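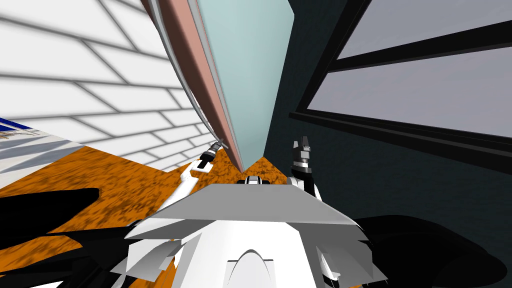
The fall repainting of the Semus building starts the second Monday of September, and the color vote is closed. We had 92 ballots back, and the pale teal won by 3 votes over the gray. Several people asked how a light color would hold up next to the darker walls we already have. The white brick pattern will stay as it is on the stair side. The salmon trim got few votes and will be used on the door edges only.

Eoin Mac Suibhne has the paint order. He priced it at two suppliers and went with Golteo, which came in at $567 with delivery. The other quote was over $700 and did not include primer. The cans will be kept in the ground floor store, so please move bicycles out of there by the Friday before work starts.

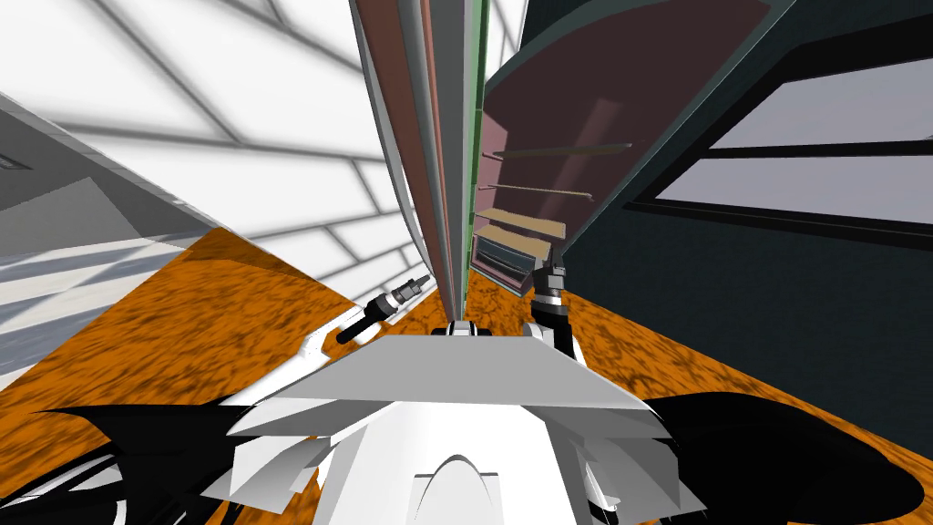 Work begins on the top floor and comes down one level at a time. Each hallway will need two coats, with a day between them. Please take down coat hooks, notices and door wreaths on your own stretch of wall. Anything left up will be put in a box outside the laundry - it won't be thrown out.

The smell should be mild, but the windows at both ends of the hall will be open from 8 a.m. until the painters leave. If you work nights or have a small child who naps, tell Sơn Ninh in 2B and he will try to move your floor to a better day. He also has the spare drop cloths from last time, and would like the blue stepladder back.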